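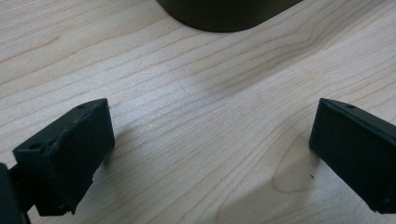
Light wooden tabletop with a dark, rounded object at its far side.

FOR RELEASE: Fri 23 February

GBEHO FOOTBALL TO TRY SCORING AGAIN, HIRES MARIAMA MENSAH TO SEE TO IT

Gbeho Football Club has named Mariama Mensah its new offensive coordinator, a job that has stood open since November, when the previous holder left at halftime of the Protamitz game and kept his headset.

Mensah arrives from Flirum, where her offense gained 424 yards in last season's final and threw to its tight ends on purpose. Gbeho's own tight ends have been told about this and are said to be stretching.
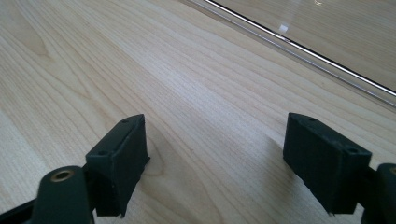 The club finished last season with more punts than first downs. Its longest play was a 99-yard interception return, which belonged to Pravum. Head office would like it noted that the band had a very good year.

"I watched all of the film," said Mensah. "Some of it I watched twice, to check that the tape hadn't skipped. There are good players here. A few of them were even facing the right way."

She plans to keep the running game, cut the playbook to 80 plays and drop the reverse that lost ground every time it was called. The players voted to give the play a short farewell at the first spring practice.
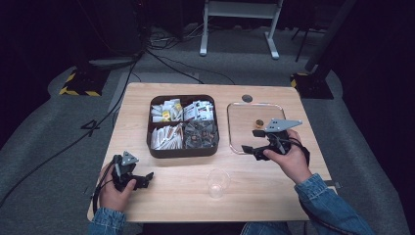 Four-part organizer with sachets and packets, next to a clear glass tray.

Spring practice is open to the public and free, a price the club feels is fair given recent form. The home opener is against Protamitz, who won last year's meeting by a margin the club has left out of this release for reasons of space.
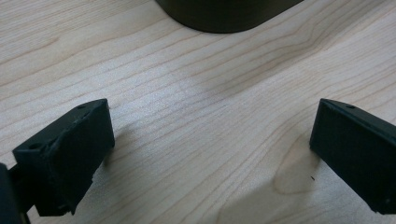
Season tickets are on sale now at the stadium box office. The club sold 653 last year and thanks every one of those holders, including the ones who wrote in. Letters about the old offense should be considered answered. Letters about the new one will be accepted after the second game.

Media requests for Mensah go through the Gbeho press office, mornings only.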